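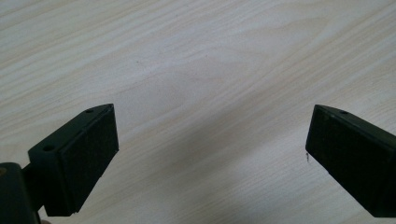
Hand-held gripper helps robots learn everyday chores

24 September 2019

Researchers at Arnatetti, a small robotics lab with a big love of kitchen chores, have taught a robot arm to sort and stack household items by letting people do the job first, with a two-fingered gripper held in the hand and a camera riding along on top of it.

The team, led by Abimbola Edet, recorded 1259 short demonstrations and kept 1164 of them for training. The method, called Sunarar, then had to manage 100 fresh attempts with objects it had never met, and it finished 83 of those without any help, which pleased everyone a good deal.

"People picked it up in minutes, my aunt included," said Felicidad Panganiban, who ran the recording sessions. The lab plans to share the recordings in October.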